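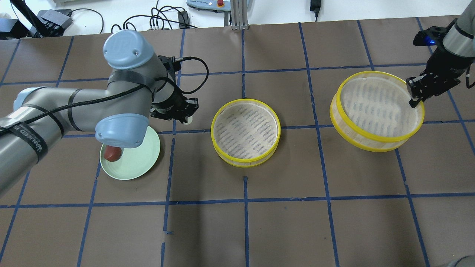 Figure 3. Two round steamer baskets with yellow rims and a mint-green plate on the taped grid. The right-hand basket is tilted.

3.2 Tabletop and objects

All layouts were recorded on a single table covered in brown paper. The paper was divided into squares with dark blue tape, and the squares serve as the unit of position throughout this paper. An object is assigned to the square that contains the center of its footprint. Objects whose center falls on a strip of tape are assigned to the square nearer the front edge of the table. This rule is arbitrary but was applied to all records, including those made before the paper was replaced on Monday, May 1, 2017. The replacement sheet was taped to the same pencil marks on the tabletop, and no correction between the two sheets was applied.

The object set consists of steamer baskets, plates, and small food items, and is referred to below as the Godoy set. It was selected to cover the short sequence of steps that surrounds steaming in a home kitchen: setting out the basket, lining it, loading it, unloading it, and transferring the contents to a plate. The cooking step itself is outside the scope of this work, and heat was not used at any point.

The baskets are round and shallow, with yellow rims (Figure 3). They can be set side by side or stacked. Two nearly equal baskets are harder to tell apart by diameter than a basket and a plate, and annotators were therefore told to label baskets by position at the start of the record and to carry that label forward. A basket is coded as "flat" when its whole base rests on the table and as "tilted" when any part of the rim has been raised. Intermediate angles were not measured. Early in the coding we tried a third category for baskets leaning against another object, but it was used so seldom that it was folded into "tilted" before the final pass.

Plates are solid and in plain pastel colors. Food items are small enough that several fit on one plate, and fall into two shape classes, elongated and round. An elongated item lying near the rim of a plate is coded as "on plate" even when most of it is hidden from one viewpoint, provided that a second viewpoint confirms the position. Items resting directly on the paper are coded by square.

3.3 Liners

Liner state was coded separately from basket state. A basket may be bare, partly lined, or fully lined. The distinction between the last two depends on the edge of the cloth, which in practice is rarely cut to a perfect circle. We treat a liner as full when it covers the slotted area of the base, even if a narrow gap remains between the cloth and the rim. A gap that exposes a complete slot is coded as partial. 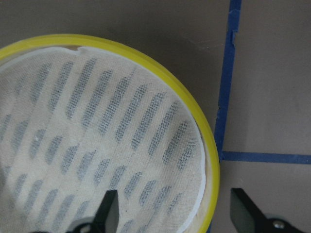 The slots remain visible through fine mesh, though with reduced contrast, and this affects the coding in two ways. First, annotators working from a distant view tended to label lined baskets as bare. Second, creases in the cloth were sometimes read as the edge of the liner, particularly where a crease ran in the same direction as the slots. Both errors were largely removed by requiring a close view from above for every liner label. Small specks on the cloth were ignored unless they could be identified as food.

Of the 3,112 layouts recorded, 112 were discarded for incomplete labels, leaving 3,000 for analysis. A liner label of either kind was assigned in 1,204 of these. The remaining layouts contain bare baskets only, or no basket at all. Labels were entered in Brikex, using a form with one row per object, and were checked by a second annotator in June.

Disagreements were concentrated in the partial category. We attribute this to the slot criterion — a slot that is half exposed satisfies neither definition as written. Such cases were resolved as "full." The effect of reversing that choice is reported in Section 5, together with the comparison to the Grakville layouts, for which no liner labels are available.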